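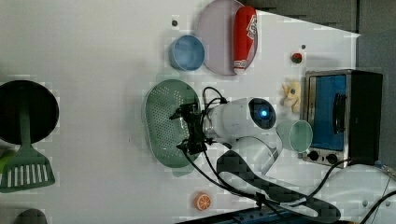
The table with the arm parked over the colander

Thread: Second arm or better grippers? Budget closes end of May

mvalcarcel
I'm Macarena Valcárcel and I do the purchasing for a small group working on kitchen pick and place. We have one white arm, one table, a toaster oven, and a box of play food and dishes. I have to turn in an equipment list before the end of May and I'm stuck between two plans.

Plan A is a second arm from Horkel, used, with the base and controller. That takes nearly all of the money and leaves 700 for everything else.

Plan B is to keep the one arm, buy two sets of Girkex fingers with softer pads, a spare wrist camera, a proper cable kit, and bank the rest for repairs.

The people running it want Plan A. I lean toward B. What would you do?

drybench
B. A second arm is a second set of everything. Cables, calibration, a place to stand, another emergency stop. 700 won't cover that.

tomasz_r
Disagree. With one arm, every time it goes down your whole group sits. We lost most of a month waiting on a wrist joint. If we'd had a second unit we'd have swapped it in and kept going. Get the arm now while somebody is offering you the money, and ask for pads later. Small items are easy to get approved. Big ones aren't.

drybench
Small items are easy to get approved where you work. Where I am, anything after the cutoff waits a year, 60 dollars or 6000.

mvalcarcel
Same here, unfortunately. Anything under 60 I can put on the card. Everything else goes on the list or waits.

To answer a question I got by message: the work is mostly moving dishes and toy food between places on the table. Plates, cups, a bowl, the colander, the ketchup bottle, bananas. The oven stays where it is.
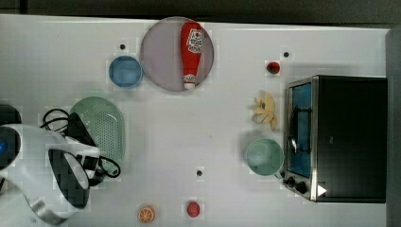

The colander is the one I worry about for the budget, since thin rims and hard fingers are a bad match and I expect to go through pads. Girkex quotes 550 for two sets with the mounting plates. I don't know how long a set lasts. If anyone has used them on plastic dishes I'd like to hear it.

ovenmitt
We run Girkex pads on plastic bowls and lids. First set went eight months, second set went five. The pads wear at the tips and the rest looks new. You can't buy the tips alone. Ask them about shipping before you compare prices, ours was high.

Also put props in the budget. Everyone forgets props. Plush gets dirty, cups crack, and then you can't find the same color again. Buy three of each now and put two in a drawer.

tomasz_r
Props are pocket change. She can put those on the card.

ovenmitt
One cup is pocket change. Add up a full duplicate set and see.

stankev
I'd look at Stankevičius before paying for a used Horkel. They lease. Last time I asked, it was 1000 a month with service included, three month minimum. If your group only needs two arms for a certain stretch, lease for that stretch and do Plan B with the rest.

drybench
Leasing only works if your finance office lets you. Ours counts it as a service contract and it comes out of a different pot.

mvalcarcel
I'll ask ours. I had not thought of a lease and it might settle the argument here.

On the camera: we have one at the wrist and no spare. I was going to cut it from the list to make room, and then I sat with the people who do the runs for an afternoon and changed my mind. They use that view for all of the close work.
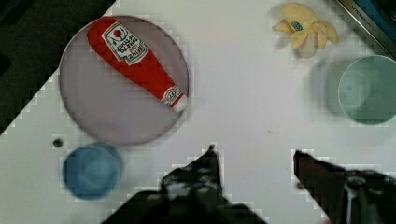 So the spare stays. The line I can still cut is the Ratadum software seat. We have one already and they want a second so two people can review runs at once. They could take turns.

tomasz_r
Don't cut the seat. Taking turns sounds fine until somebody has a deadline. I'd cut the cable kit. Velcro straps and an hour of work gets you the same thing.

drybench
Cables are what breaks. I'd cut the seat.

ovenmitt
Cables for me too. We had one loop catch on an oven handle and it pulled the connector out. The kit was cheaper than the connector.

mvalcarcel
Okay. Where I am now: Girkex fingers, spare camera, cable kit, a second set of dishes and food, repair money. The second seat goes at the bottom of the list marked optional. No used arm. If finance says yes to a lease I'll ask Stankevičius for a written quote for three months and attach it.

tomasz_r
I still think you'll wish you had the arm. Did Horkel say how many hours are on it?

mvalcarcel
No. I've asked twice.

tomasz_r
OK, then I'd pass on that one too.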